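Automation Lab, Unit 5: Unintended Stops
Handout to go with the Dodholm cell exercise
Prepared by Ermelinda Azevedo and Tiago Mota

Read this before the lab session. The fault concerns a two-arm cell that handles push-button components and a four-control box. Bring your own copy of the stop log.

The cell at work, with a blue tray on the left and a red tray on the right: 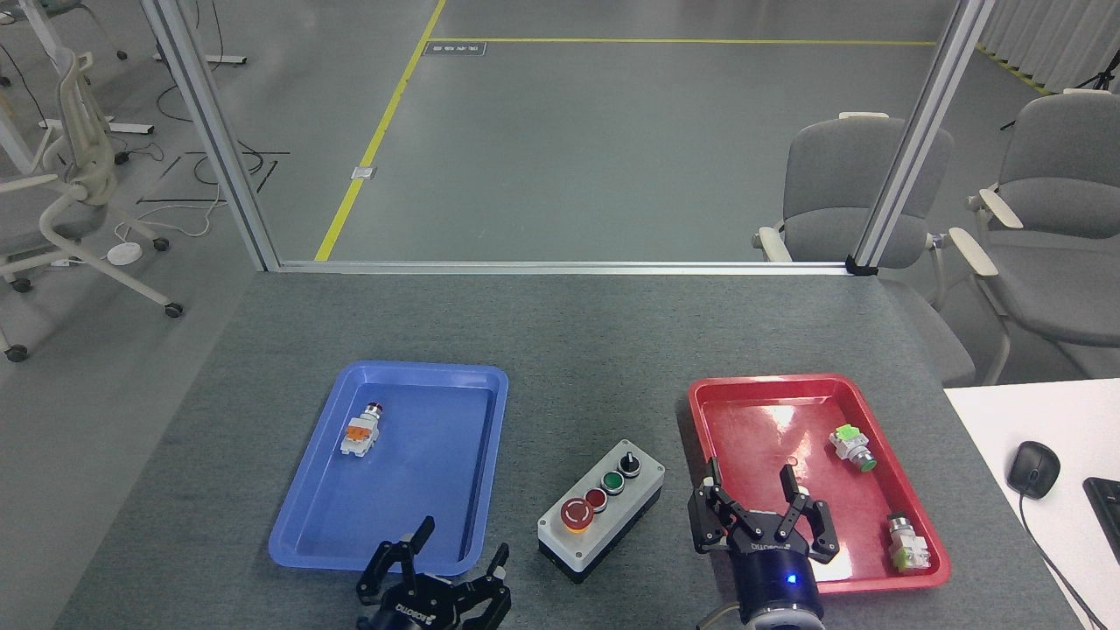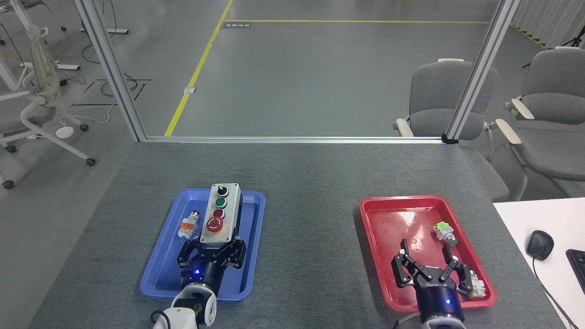
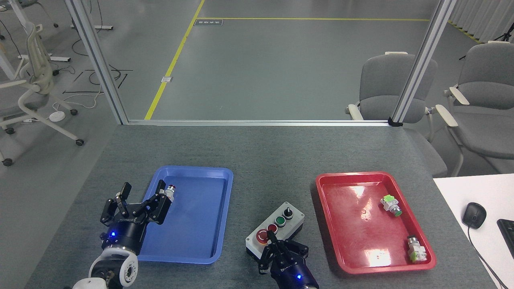 5.1 What happened
In March the cell ran 964 cycles and stopped without a command on 8 of them. Each time the log showed "external stop, channel A" and both arms held position. The operator, Syahrul Manurung, reset the cell and carried on. He wrote down the first 5 stops and left out the rest, so the remaining times come from the controller.

5.2 First diagnosis (wrong)
The shift notes blamed a loose connector on the stop circuit. Samah Nasr replaced the connector and the cell ran 600 cycles with no stop. The fault was marked closed. It came back the same afternoon.

5.3 Second diagnosis
The control box was being handled as a workpiece, but an identical box was wired into the stop circuit for testing and had been left on the part list. When the grasp point drifted toward the mushroom head, a fingertip could press it. The wired box did what it was built to do. The mistake was in letting a workpiece and a safety device share a part number.

5.4 Corrections made
Wired test box removed from the part list and given its own number.
Grasp point moved to the side walls of the enclosure.
Keep-out zone added over the stop button in the Vastis path planner.
Reset now requires a written cause.

5.5 For discussion
Why did 600 clean cycles prove so little? Work out the stop rate from 5.1 first.
Which of the four corrections would still protect the cell if the other three were missing?
Sérgio Louro wanted the stop input filtered to ignore short presses. Write a paragraph on why this was refused.

Hand in 5.5 on one page. Section 5.6, on restart after a stop, is in the next handout.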